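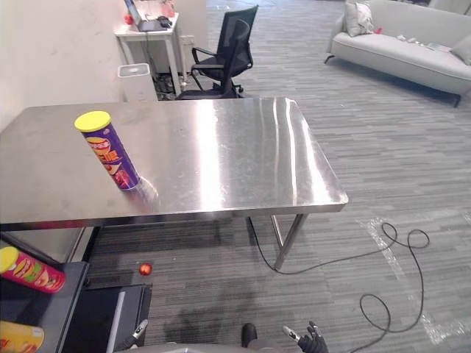

The steel table with one purple can on it. A red can and a yellow can lie at the low black cabinet.

Canisters are an awkward shape for a small snack corner. Upright, they tip when one is pulled from the row. On their sides, they roll. I have now tried both on the grey unit at Trultcombe, and sideways wins, provided the ledge has a raised front lip. The Kudotel shelving has one. The Baltano rack it replaced did not, and cans ended up on the carpet most mornings.

Current layout: drinks and small candy jars on the upper shelf, chip cans on the tier below, lids toward the front. The lid color is the quickest way to tell flavors apart when the printed side has turned under, though it fails for the yellow ones, where more than one kind shares a lid.

The upper shelf carries most of the weight. It is rated at 81 pounds, and I have not come near that. Bottles go at the left, the candy jars after them, the milk tea toward the right end.

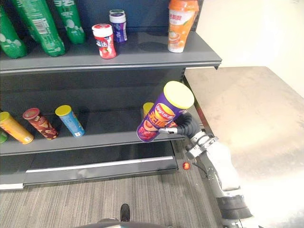
Spacing took longer than the layout. Laid flat, a can needs its own diameter plus a finger gap on each side, or the neighbor comes out with it. I settled on a gap of 11 millimeters. Angling the row slightly helps too -- the lid and part of the label both face the aisle.

The brushed steel table stays next to the shelving as a staging surface. Anything coming off the shelf goes there first, standing up. The top shows every fingerprint under the ceiling lights, and Takács cleaner leaves streaks if applied straight to the metal. Spray the cloth and wipe with the grain.

Still open: the low black cabinet. Its glossy top has no lip, so a can lying on it is held by friction alone. A strip of clear edging, 300 millimeters long, is on order for December.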